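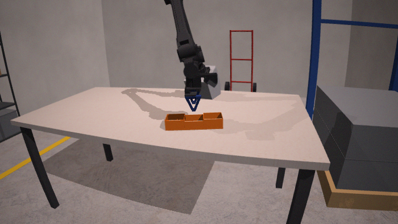 Unit 3: Planning and Budgeting for a Robot Cell
Instructor: Macarena Espinoza
Revised 07/06/2020

The purchase price of the arm is the number most people bring to a first meeting. In the plans we read for this course it was usually less than half of the final cost. This unit covers the rest of the budget and the order in which to build it.

1. Start with the task

Write down what the robot will pick up, where it starts, and where it has to go. Give the size and weight of the heaviest part. Sorting parts into a bin with compartments is a different job from stacking cartons, even if the same arm can do both. Do not ask for quotes until this page is finished.

2. Lay out the cell before you buy

Model the table, the arm, the bins and the large things nearby: racks, shelving, pallets, hand trucks. Check that the gripper clears the rim of every bin and that the fingers fit inside the opening with a part between them. Mark walkways on the floor plan. A layout change costs an afternoon in simulation. After the table is bolted down it costs a work order.

Simulation will not tell you much about cable wear, dust, or parts that arrive dirty. Keep money aside for trials with real parts.

3. Budget lines

Arm and controller
Gripper, plus one spare set of fingers
Table or stand, leveled and anchored
Bins and fixtures
Guarding and risk assessment
Power, air and network drops
Installation and programming
Operator training
Spare parts for the first year
Contingency

Gripper fingers are often left out. They wear, and they get bent during setup.

4. Worked case: Arancibia parts room

Dardo Navarrete prepared the first plan for the Arancibia parts room. He had a budget of $52,000 and two quotes, one from Drostik and one from Trarkum. The Drostik quote was lower but left out installation and training. With those added, the gap closed to $3,000. Lead time was 13 weeks for Drostik and nine for Trarkum. The room had to be running by the end of July, so the order went to Trarkum.

5. Payment terms

Expect to pay 50 percent with the order. Try to hold back part of the balance until the acceptance test is signed. Put the test in the purchase order, with the part, the cycle time and the number of misses allowed.

Before next class: price the ten lines above for your own task. Mark each figure as a quote or a guess.

Related items
Unit 2: Writing a Task Description
Unit 4: Acceptance Tests
Reading: Comparing Gripper Quotes (K. Ekwueme)
Ekesura Case Notes, Part 1
Budget Worksheet, blank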